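Sastadlow Evening School
Retail Basics, Unit 3: Footwear stock
Handout for students, June 2021
Instructor: Hinata Hattori

What this unit covers

Sorting ankle boots by size, matching them to their boxes and getting them ready for the shelf. Sandals and sneakers come in the next unit. Bring the size chart from Unit 2, as we will use it again.

Terms

Upper: everything above the sole.
Shaft: the part of the upper that covers the ankle and above.
Vamp: the front of the upper, over the top of the foot.
Strap and buckle: on many ankle boots these are decoration, and a zipper on the inner side does the work. Check before you tell a customer how the boot opens.
Mate: the other boot of the pair.

Pairing

Read the size inside both boots. Do not go by looks. Two boots one half size apart look the same on a table, and a mismatched pair is the most common reason for a return in this department. Check left and right as well. Then compare the leather. Color and shine can differ between batches, and a customer will see it under store lights even if you did not see it in the stockroom.

If a boot has no mate, tag it, write the style and size on the tag and put it on the singles shelf. Do not box it alone.

Laying out

Clear the table first. Put each pair down with the toes pointing the same way. Boots may lie on their sides while you work, but keep buckles off the leather of the next boot. A buckle will mark glossy leather quickly and the mark does not polish out. Keep small sizes and large sizes apart.

Boxes

Stand the boxes at the back of the table, in size order, before you pick up any boots. Box size follows boot size in most lines, but not in all. The Stavetti line uses one box for every women's size, so there you have to read the label. Grustance boxes have a separate lid that is easily swapped by mistake. Match the number on the lid to the number on the base.

Pack the first boot on its side with the sole against the long wall. Turn the second one heel to toe against it, with a sheet of tissue between them. Fold the shaft only if the maker folds it.

Damp stock

Leave the lid off overnight. Do not use a heater.

Practice

Work with a partner. One person points to the box, the other finds the pair that belongs in it and reads the size out loud. Change places after 30 pairs. Rory Skinner will check the boxes at the end and hand back any that are wrong.

Reading for next time: Fujimoto, chapter 2, on shelf labels.
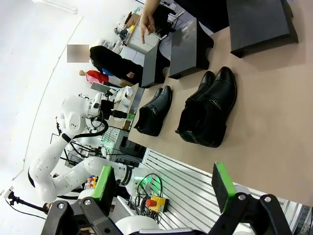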